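20/11/2025, shop log, rover bench

Long evening, so this is going to ramble. Ikechukwu had the soldering corner, I had the desk by the window and the rover chassis up on its blocks with the wheels off the ground (please leave it on the blocks, the left motor is still wired backwards and I know about it).

Plan for tonight was to get the navigation code talking to the simulator again before touching any more hardware. It hasn't worked properly since September, when Imke moved us over to the new version of the Gevport bridge and half my config files stopped loading. I spent the first hour blaming the bridge and it was my own typo in the camera topic name. One missing underscore! Imke, I take back what I wrote on the whiteboard.

Once that was fixed the sim camera came up right away. I'm running it small and ugly on purpose so the old laptop can keep up, and the low-res stream is closer to what the Kuster board will have to chew on anyway. The room is the one Ese built for us, blue carpet and yellow walls, with the white double doors. I stripped all the furniture out of it for now. I want the thing to find floor and wall and nothing else until I trust it, and then the chairs can come back in.
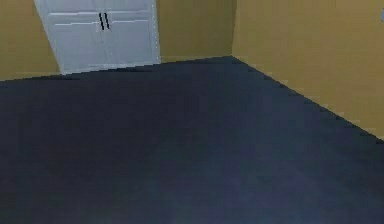

So, floor finding. The first pass just uses color, everything close to the blue at the bottom middle counts as floor, grow outward until it stops. Dead simple and it did way better than I expected. On run 43 it had the carpet cleanly split from the walls and I got a bit too excited and called Ikechukwu over, and of course on the next run it decided a chunk of the carpet was an obstacle and sat there turning left and right like it had lost its keys. The carpet texture isn't one flat color, it goes a little lighter in places, and my threshold was too tight. Loosened it, and the dithering stopped.

Then the edges. Every slanted line comes out as a staircase at this resolution, and my line fitter was picking up each little step as its own tiny wall. I had 177 line segments for one room. I put in a minimum length and a merge step after that, and now the wall edges hold together most of the time. The merge is slow, though, and I haven't timed it on the real board. Onyekachi thinks we should skip lines completely and just march up each column of pixels until it isn't floor anymore. Probably right, it's annoying how often that happens. I'll try it on a branch.

Doors are still a mess. White against yellow should be the easy case and the fitter sees the door fine, but then it reads the seam between the two leaves as a corner and the planner wants to go look at it. I've told it to ignore any vertical line that doesn't have floor changing direction underneath. Half fixed. When the rover turns quickly it forgets and goes back to being fascinated by the closet.

Left the batch going when I packed up: 1000 random starting poses, same room, log everything. Output goes in the Clandov folder on the shared drive, please don't tidy it until I've looked. Seed is 3756 if anyone wants to repeat it on a faster machine.

Hardware stuff, short. Front bumper switch is sticky, I cleaned it and it's still sticky, we need a new one. Esmaeil borrowed the good crimper and says it's in the drawer under the drill press. It is not in the drawer under the drill press. Battery pack number two is on the charger shelf with blue tape on it, blue tape means don't use.

Next time:
swap left motor leads
column-march branch
put one chair back in the room and see what happens
ask Ese if she can make the walls a different color without rebuilding everything, my threshold is only tested on yellow
find the crimper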